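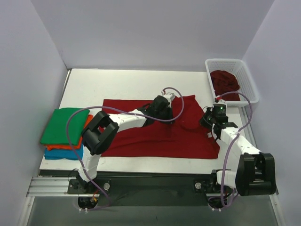
Pano vermelho aberto sobre a mesa; à esquerda, a pilha já com o verde, o laranja e o azul.

Dobrar sobre a mesa

Na lavanderia Vetau, em Woltthorpe, a roupa lisa é dobrada sempre sobre uma superfície branca. Yolanda Ostrowski trabalha ali há 8 anos e começa pelo mesmo gesto: abre o pano inteiro, com a borda da frente paralela à da mesa, e passa a mão do centro para fora.

Um vinco comprido no meio do tecido atrapalha a primeira dobra. Yolanda levanta um canto, puxa e torna a assentar. Depois junta as pontas, dobra ao meio e outra vez ao meio, até chegar a um quadrado. Panos de 70 centímetros pedem duas dobras; os maiores, três ou quatro.

A pilha fica à esquerda e o cesto, no canto do fundo. As peças maiores vão embaixo. Efe Olaniyan, que cuida das entregas, prefere pilhas baixas, porque as altas tombam na caminhonete. Em outubro saíram dali 1.073 peças, quase todas de restaurantes.

Comentários

Nkechi Oyewole: Em casa o cesto fica no chão e minhas costas reclamam. Vou subir para a mesa.

Darius Bălan: E lençol com elástico? Nunca consegui.

Hsin-yi Yeh: Darius, encaixe um canto dentro do outro antes de pôr na mesa.

Contato | © Revista Stitow | Voltar ao topo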